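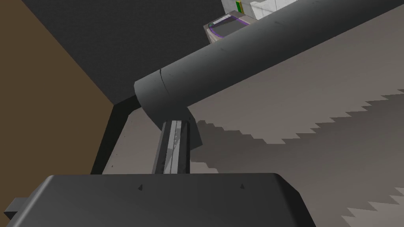 Sim, gripper view. Gripper body and one finger at the bottom, big gray cylinder across the top. Note the stepped shadow edge on the right.

Sunday, March 13, 2022

Came in to get the equipment request into shape before Marlies needs it. Writing down what I decided and what is still open so Rupert and Remedios can argue with it on Monday.

## Where the request stands

The request for Jistadura has four parts:

1. second arm
2. gripper and spare fingers
3. workstation for rendering
4. mounts, cables, table, small stuff

Marlies wants one sheet per part with a quote attached to each, and a short paragraph on what happens if that part is refused. She says last year's request went back twice over missing quotes. We have quotes for 2 and 3. The one for 1 is expired and there is none for 4.

## Arm

Tarnton's quote ran out at the end of February. I wrote to them Friday and asked for the same configuration again, plus a line for the extended warranty shown separately. Last time they folded the warranty into the arm price and we couldn't tell what we were paying for.

Delivery is 12 weeks from the purchase order. If the order goes out in the first week of May we have the arm in the room by the end of summer. If it slips past May, Emil's project has to run on the first arm only, and he and Remedios will be sharing it all fall. Put that in the "if refused" paragraph.

Casado also offered a refurbished unit of the same model. It is a good deal cheaper. Against it: one year of support instead of three, and the controller is the older revision. Rupert says the older revision takes the same commands as ours, and he has the manual for both. I asked him to go through the two manuals and mark every difference in the I/O section. Until he has done that I'm listing the refurbished one as the fallback and keeping the new one as the main line.

Things to ask Casado:

- hours on the joints, per joint if they have it
- was the brake test done after the refurbishment, and can we get the sheet
- is the teach pendant included (the quote just says "accessories")
- who pays freight if we reject it on arrival

## Gripper

Quote from Stetier is good until the end of May. It covers one gripper, one set of fingers and the flange adapter. I want a second set of fingers on the same order. A spare set is 200 on its own and comes with its own shipping charge, so ordering it later makes no sense.

Remedios would like two complete grippers, one per arm. Her reasoning is that moving a gripper between arms means redoing the tool calibration each time, which eats half a morning, and people skip it when they're in a hurry. I agree with her but I don't think we get it approved this round. Compromise: write the second gripper in as an option with its own price, so it can be struck out without touching the rest of the sheet.

Before ordering I want the clearance question settled. We have been using the sim for this, and the render at the top of this page is one of the views I was looking at today. From this angle the blunt end of the cylinder covers whatever is right above the tip of the finger, so I can't judge a gap from it. Shadows don't help much either with the edges as coarse as they are. I need the distance as a number out of the sim, and a second camera off to the side.

Asked Remedios by message if she can add the side camera. She said yes, after her own runs are finished.

## Workstation

This is the part I expect the most questions on, so I wrote it out at more length.

Right now we render on the machine under Emil's desk. It has 32 GB of memory, and when two people have jobs on it one of them gets killed. There is no queue. People shout across the room or leave a sticky note on the monitor. On Thursday I started a batch of 100 episodes before going home and found on Friday morning that it had stopped partway through. No error in my log. Emil's job had started overnight and he didn't know mine was there. We both reran.

The other issue is what we have been turning off to make things fit. Shadow resolution is the obvious one. The sawtooth edges in the picture look like our low shadow setting to me, but I haven't rendered the same pose with the setting raised, so for now that's a guess. Elfriede asked if it matters at all for what we do. Fair question. For looking at poses, no. For the images we want to train on, I think yes, because the edge of a jagged shadow is a hard line in the image and the real table will not have one like it. I should have a side-by-side before claiming that on the sheet.

To do for the side-by-side:

- same pose, same light, shadow setting low and high
- write down render time and peak memory for each
- save both at full size, no cropping
- put the settings file next to the images this time

If the difference in render time turns out small, then the argument for the bigger graphics card gets weaker and I should say so. The memory argument stands either way.

Two options on the Casado quote, A and B. A has the larger card, B has the smaller card and more disk. Emil prefers B on the grounds that we keep running out of space too. I think disk can be bought later out of the consumables line and a card can't, so A. He wasn't fully convinced. Leaving both on the sheet with A marked as preferred.

Check with Marlies: does a computer over the limit need the separate IT form even when it is part of a larger request? Last time it did, and it cost us two weeks.

## Mounts, cables, table

Nobody likes doing this sheet and it shows, I have one line in my notes that says "bolts etc." Started a proper list:

- base plate for the second arm, drilled to match the first
- table, same height as the present one or the two arms can't share a work area
- cable chain, two lengths
- emergency stop box and the relay for linking it to the existing one
- power strip rated for the controller, on its own circuit
- bracket for the side camera on the real setup
- box of assorted screws, threaded inserts, washers

The circuit needs a site visit. Elfriede knows who to call in the building office and will set it up. She also reminded me that the floor by the window isn't level. We shimmed the first table with aluminum sheet and it has been fine, but the second one would stand further over. Bring the long level on Monday and measure before we pick a table with fixed feet.

Rupert can machine the base plate himself if we buy the stock. That saves money and costs him two days. Ask him if he wants that or if he'd like it sent out. Don't assume.

## If we only get part of it

Talked this through with Marlies on the phone last week. She said to rank the parts ourselves, otherwise someone upstairs will do it for us. My ranking:

First the workstation. It helps everyone at once and doesn't depend on anything else arriving.

Then the gripper with the spare fingers. It can go on the first arm if the second never comes.

Then the arm, together with the base plate and the emergency stop parts. These have to be approved as a block — an arm sitting in its crate because the relay was cut from the list would be a stupid way to spend the summer.

Table last, since we could start with the arm on the old bench if the bench passes Rupert's wobble test. It may not.

Remedios would put the arm first. Her point is that a long lead time should be started early, and a workstation can be had in a couple of weeks whenever we want it. That's a reasonable argument about ordering dates. I'd still keep my ranking for the money and use hers for the sequence of purchase orders. Will raise it Monday.

## Open items

- [ ] new arm quote from Tarnton (me, call if nothing by Tuesday)
- [ ] I/O differences between controller revisions (Rupert)
- [ ] questions to Casado on the refurbished unit (me)
- [ ] side camera in the sim (Remedios)
- [ ] finger-to-cylinder distance logged per step (me)
- [ ] shadow side-by-side, low and high (me, needs Emil's machine free)
- [ ] IT form yes or no (ask Marlies)
- [ ] building office about the circuit (Elfriede)
- [ ] floor level by the window, long level
- [ ] quote for the table and cable chain, two suppliers

Emil has the machine booked through tomorrow noon. I put a sticky note on it for the afternoon.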